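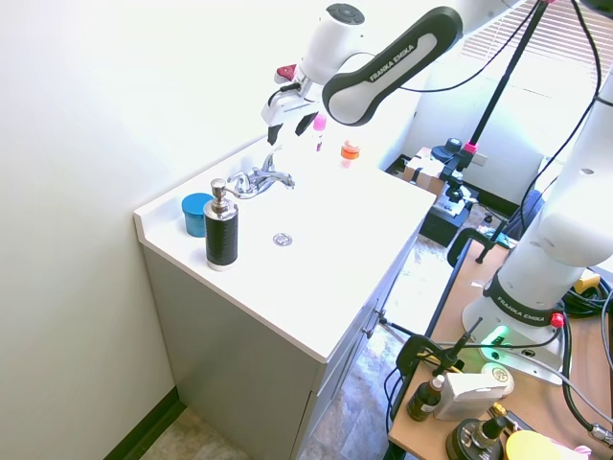

3. Draw classification at the bathroom basin

Search this journal: Enter keyword, author or DOI Go
Shares 3

The preceding section treated the dwelling as a single demand point. That treatment is adequate for sizing a service line, but it hides the behavior of the bathroom basin, where most draws are short and many end before heated water reaches the outlet. In this section the basin is separated from the other fixtures, and each draw is assigned to a class according to its duration, its flow profile, and the temperature of the branch pipe when the draw begins.

Study homes and fixtures

The sample consists of 40 dwellings in Gidov and in the adjoining district of Whitelaw. All were occupied throughout the monitoring period, which opened in April. The Gidov homes are mostly apartments served by a central heater in the basement, with a recirculation loop on the riser and an unheated branch from the riser to each bathroom. The Whitelaw homes are detached houses with a storage heater in a utility room or garage. Branch length therefore differs strongly between the two groups, and it differs again within Whitelaw, where several bathrooms were added to the far end of the house long after the original plumbing was laid.

Only basins with a single-lever faucet were admitted to the sample. Two-handle fixtures behave differently in one respect that matters here: the user has to choose the hot side in order to draw from it. With a single lever, the mix is set by wherever the lever was left or by wherever the hand happens to move it, and a user with no interest in warm water may still draw from the hot branch. The fixture type is shown in Figure 3, on a white countertop with an integrated basin. Vessel basins and wall-hung basins were accepted as well, as the shape of the bowl has no bearing on flow at the outlet. Aerators were left as found. In a few Whitelaw homes the aerator was badly scaled, and the maximum flow in those homes is noticeably lower than the rest of the group. They have been kept in the analysis and are marked in the data tables.

Instrumentation

Flow was measured on the hot and cold supplies below each basin with a pair of Lurnance inline meters. A clamp-on temperature sensor was fixed to the hot supply immediately upstream of its meter and wrapped in closed-cell foam. A second sensor was left in free air inside the cabinet. The loggers were synchronized at installation and again at removal; drift between the two was corrected linearly over the period of record.

The meters have a starting threshold below which no pulse is produced. A slow drip is therefore invisible to the method, and leakage at the basin is not treated in this paper. Very short draws are recorded, but their volume is uncertain because the first and last pulses may each stand for only part of a meter increment. Bench tests by Tegan Partington showed that the error is biased low for the shortest draws and becomes negligible once the faucet has been open long enough to rinse both hands. No correction was applied. Readers who wish to apply one should note that the bias depends on how fast the lever is opened, a quantity the field data do not contain.

One logger in Gidov was lost to water damage from an unrelated overflow on the floor above. Its record up to that point is complete and has been retained.

Segmentation

A draw begins with the first pulse on either supply and ends when both supplies have been silent for longer than a fixed closing interval. The choice of interval is not neutral. If it is too short, one episode of tooth brushing becomes several draws, each apparently starting with a warm pipe. If it is too long, two people using the room one after the other are merged into a single event, and the cooling of the branch between them disappears from the record. We tested a range of intervals against a hand-labeled subset prepared by Fletcher Lockyer from written diaries, which the occupants of a few homes agreed to keep. The interval adopted is the one that gave the best agreement with the diaries for handwashing. It performs less well for shaving, where the faucet is opened and closed in an irregular pattern, and the class we call "intermittent" should be read with that in mind.

The diaries have their own faults. Entries were often made some time after the event, and brief draws were left out more often than long ones. Where a diary and a meter disagreed about whether a draw had taken place at all, the meter was taken as correct. Where they disagreed about its purpose, the diary was taken as correct unless the flow profile made the stated purpose implausible.

Classes

Draws were divided into 3 classes. A "cold" draw has no pulses on the hot supply, or so few that they can be explained by crossflow in the mixing cartridge. An "unfulfilled" draw takes water from the hot supply but ends before the sensor on that supply has reached the delivery criterion. A "fulfilled" draw takes water from the hot supply and ends after the criterion has been met. The delivery criterion is defined relative to the plateau temperature of each home and not as an absolute value, so that homes with a low heater setting are not penalized.

The unfulfilled class is the one of interest. Heated water has left the heater or the riser, has displaced cool water through the outlet, and is then left standing in the branch, where it gives up its heat to the wall cavity. The occupant has received nothing warmer than room temperature. In energy terms the draw is a loss, whether or not the occupant wanted warm water in the first place.

To test the classifier, Chin-lung Fung and Reiko Chiba independently labeled 356 draws selected at random from the full record, working from plots of flow and pipe temperature without sight of the assigned class. Disagreements between the two were confined almost entirely to the boundary between unfulfilled and fulfilled draws in homes with long, poorly insulated branches. In those homes the temperature rises slowly, and the moment of delivery is a matter of judgment. The classifier sided with neither labeler consistently.

Results by dwelling group

Unfulfilled draws occur in every home in the sample. In Whitelaw they are the most common class at the basin. In Gidov they are less common than cold draws but still outnumber fulfilled draws in the majority of apartments. The difference between the groups follows branch length closely. After branch length is accounted for, the type of heating plant adds little explanatory power.

Time of day matters more than we had expected. Early-morning draws tend to be longer, and the first user of the bathroom commonly waits for warm water. Later draws are shorter, and the fraction that reaches the criterion depends mainly on whether the shower has been used recently. Where basin and shower share a branch, a shower leaves the pipe warm, and the next basin draw is fulfilled almost at once. Where they are on separate branches the effect is absent. Plans of the concealed pipework were available for only part of the sample, so in the remaining homes the shared branch was inferred from the temperature record itself. The inference is somewhat circular, and the result should be treated as provisional for those homes.

Lever position could not be observed directly. The ratio of hot to total flow serves as a proxy. Within a given home this ratio is strongly clustered, often in a single narrow band near the middle of the range, even for draws too short to deliver any warmth. The simplest reading is that users open the lever from its resting position without turning it. A cartridge that delivers only cold water at the center position would move these draws out of the unfulfilled class without asking for any change in habit. Cartridges of this kind are already sold, and the Mevham simulation in Section 4 estimates their effect on the homes studied.

Limitations

The sample was recruited through building managers and is not representative of the housing stock of either district. Households with young children are underrepresented. Guest bathrooms were excluded, although in some of the larger houses the guest basin was evidently the one used after gardening or on coming in from the street. The method also assumes that the pipe sensor follows the temperature of the water with a constant lag. Lachlan Cartwright has pointed out that the lag depends on flow, and that for scaled faucets the delivery time may be overstated. We agree. The affected homes are few, and leaving them out does not change the order of the classes in either group.

No attempt was made to record satisfaction. An unfulfilled draw may be entirely satisfactory to the person washing, and the term is used here only in its thermal sense.

Comments 3
Published online December 28, 2024 | Copyright the authors | Contact the editorial office | Back to top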